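Why I switched freight brokers (and what I'd do differently)

16th October

So the peak season planning is finally done, and I have a free Sunday to write up something a few of you asked for after my last post. Yes, I left Distex. After 13 loads with them this year I moved everything over to Zosix, and it was a bigger headache than I expected!

Some background first. We ship small pallets, mostly to Bugti's warehouse, and we're the kind of customer that gets bumped when a truck is full. Distex was cheap, and their dispatcher always picked up the phone, but the invoices were a mess. Accessorial charges everywhere – liftgate, residential, detention, you name it.
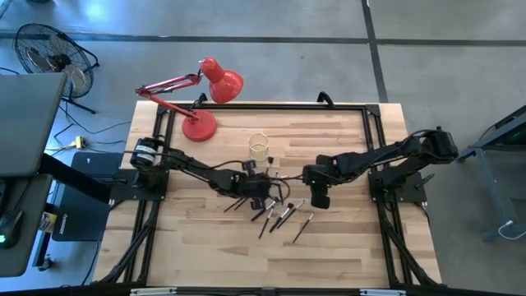
The one that pushed me over was a 600 dollar detention bill for a driver who, according to our own gate log, waited 40 minutes. I sent the log and got back a copy of the same invoice. I sent it again, same thing. It took 2 months to get a credit, and by then I'd already signed with the other guys.

Moving over meant redoing the paperwork for every lane. New credit application, new insurance certificates, new contact sheet for the docks. And I forgot to tell Clullell, our packaging supplier, so one inbound order got booked on the old account. My fault entirely.

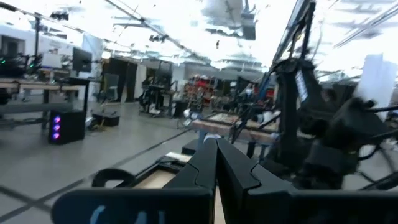 Handoffs are where I keep losing money, by the way. Shipper to broker, broker to carrier, carrier to dock, and each one has its own idea of what time the appointment is. I think of them like those two black gripper fingers, almost touching with a thin little gap down the middle, and my pallet is always in the gap. Now I put the appointment number in the subject line of every single email (boring, I know) and the dock calls have dropped way off. 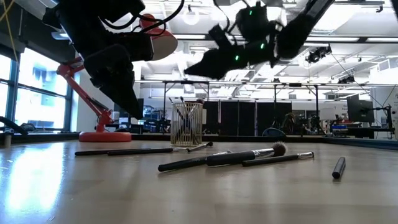
Eoin Mac Mathúna wrote in to say I should have asked for the detention terms in writing before the first load, and that he never books without a free time clause on the rate confirmation. Fair enough, Eoin! I have one on every confirmation now, and I'm still waiting to see if it holds up in October.

Next up is the claims process, once I've read the thing through.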